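Call for Participants: How Do You Sleep in Summer?
Sleep diary study, Fultwood
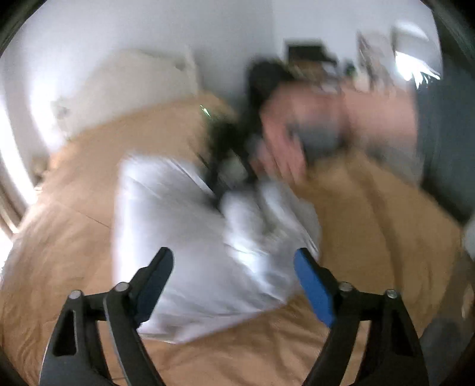
A bed with a tan-brown sheet and white bedding.

We are looking for adults who live in Fultwood or in the villages near Sutter and who are ready to write a sleep diary for 12 nights. The study is led by Roxana Gavrilă and Luzius Riedl. We want to learn how people change their bedding, their windows and their evening habits when the nights are warm.

Who can take part
You are 30 years old or older. You sleep at home most nights of the week. You do not work night shifts at the moment. Couples are welcome, but each person must keep a separate diary - please do not copy from each other in the morning.

What you will do
First you come to one short meeting at our office in Ula Street, where you get the paper diary and a small room thermometer. Each morning you fill in one page. It asks when you went to bed, how often you woke up, what you used as a cover and if the window was open. At the end we call you for a talk by phone, in English, German or Romanian.

What you receive
Every person who returns a complete diary gets a gift card for the Gredia bookstore. Bus tickets to the first meeting are paid back, so please keep them. You can stop at any time and you do not have to tell us the reason.

How to apply
Write a few lines about yourself and your usual bedtime, and leave them at the office or send them by post to Sleep Diary, Box 911, Fultwood. Letters must reach us by Wednesday, August 13, 2025. We answer all letters, also when the places are full.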